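Reading a judge through his reviewers: project report

Indrek Toom
Legal History seminar, second year

1. What I wanted to find out

My project is about book reviews. To be exact, it is about reviews of judicial biographies which appeared in law journals, and what they tell us about the reviewers. The biography I chose is Kalniņš's life of a county court judge, published by Brundwood in two volumes. The judge himself is little known today. He wrote short decisions, mostly on leases and small debts, and he never sat in a higher court. Still, the book was reviewed more often than I expected, and the reviewers did not agree on almost anything.

My supervisor asked me to keep the question small. So I ask only this: when a reviewer says that the biography is "unfair" to the judge, does he or she point to a decision, or to the judge's private life?

2. Sources

I found 11 reviews. Five of them are by practising lawyers, the rest by historians. I read them in the law library and typed my notes into Clodex, the shared notebook which our seminar uses. I also read 86 of the judge's decisions, in the order in which Kalniņš cites them. I could not get the private letters which are quoted in the second volume, and for these I had to trust the footnotes.

One review was only available as a scan with bad page edges. Where a line could not be read I left it out and did not guess.

3. Method

For every review I marked each sentence of blame or praise and wrote next to it what it rests on. There were three possible answers: a decision, a fact from private life, or nothing given. The third group became larger than I had planned for. In the first draft I tried to divide it again, into "tone" and "opinion", but I could not keep the border between these two and I gave it up in May.

4. Results

The lawyers mostly defend the judge, and they do it with his decisions. The lease cases come back again and again, in particular the one about the shared staircase, where he found for the tenant in less than a page. For the lawyers this shortness is a virtue. They say a tenant could read the decision and understand it.

The historians are harder on him. They seldom quote a decision. They write about his debts, his quarrel with his brother, and the way he spoke of his clerks. Two of them say openly that the decisions are too dull to discuss, which I think is a pity, as the debt cases show a patient man who let people pay in small parts.

I should say that Kalniņš gives the material for both pictures. The first volume is about the court and the second about the home, and it seems to me that some reviewers read only one of them - but I cannot prove it.

5. Problems

The word limit was 3000 words and I was over it twice. I had to cut the part about the newspaper reviews, which I would like to take up again next year. I also noticed too late that I had counted a letter to the editor as a review. It is now removed from the tables in the appendix.

6. Presentation

Short versions of all projects were shown at Cluvorano, the open day for student work. I had a poster and spoke for five minutes. The best question was whether a judge can be treated unfairly by a book when he is dead. I answered badly then, and section 4 is partly my second answer.

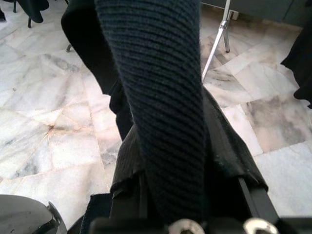
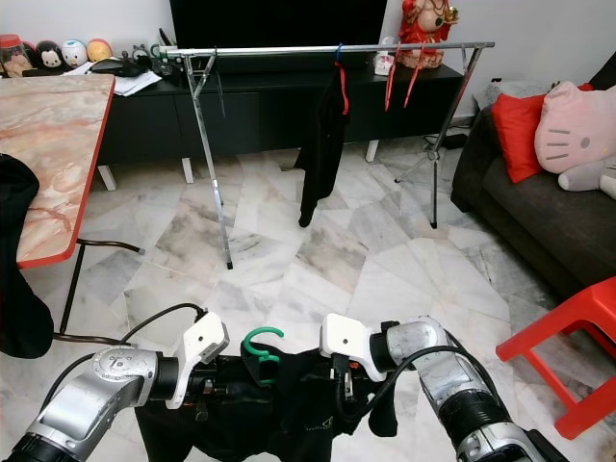 Dark clothes at close range (first photo) and the drying rack with the red hangers (second photo).

7. Sources used

Kalniņš, vols. 1 and 2, Brundwood. The list of reviews and the list of decisions are in the appendix, and my notes can be opened in Clodex by all members of the seminar.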